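Doltix 38 Motorized Camera Slider

Item no. 2641
Carriage travel: 71 cm
Payload, horizontal: 5 kg
Payload, vertical: 2.5 kg

The Doltix 38 is a belt-driven slider for mirrorless and small cinema cameras. The rail is a single aluminum extrusion, 38 mm high, with a 3/8"-16 thread at each end and two more on the underside. It can be mounted on one tripod at the center, on two light stands at the ends, or set directly on the floor on the folding feet.

Drive
The motor sits inside the left end cap. Speed is set from the rail or from the phone app in steps of 0.1 mm/s. Ease-in and ease-out are programmed separately. A full pass takes eight seconds at the fastest setting. In time-lapse mode the carriage moves, stops, waits for vibration to settle and fires the shutter through the 2.5 mm release port. The maximum number of frames in one program is 2,908.

Noise is low enough for dialogue at slow and medium speeds. At the fastest setting the belt can be heard by an on-camera microphone.

Power
One NP-F battery or 12 V DC through the barrel connector. Battery and charger are not supplied. When both sources are connected the slider draws from DC and switches to the battery without stopping the move.

Carriage
Six rollers on sealed bearings, two of them on eccentric bushings. Play is taken up with the 2.5 mm hex key stored under the right end cap. Tighten until the carriage no longer rocks, then back off an eighth of a turn. Overtightened rollers leave flat spots that show as a periodic bump in the footage. 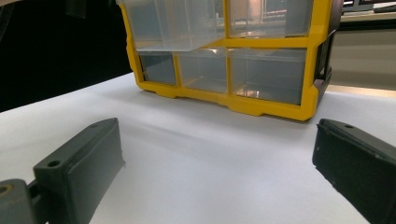
Belts are cut to length and are not interchangeable with those of the older Wallham rail. Check the tension after the first month of use and again whenever the rail has been shipped. Do not oil the rollers. Wipe the running surfaces with a dry cloth.

Supplied with
Slider, carriage with 3/8" screw and 1/4" adapter, release cable (state camera model when ordering), hex key, padded bag.

Options
Nisberg flat-base ball head
Vertical counterweight kit
Spare belt
Roller set, six pieces

Technical questions: Farah Manurung, service desk. Rental and demo units: Emrys Penry.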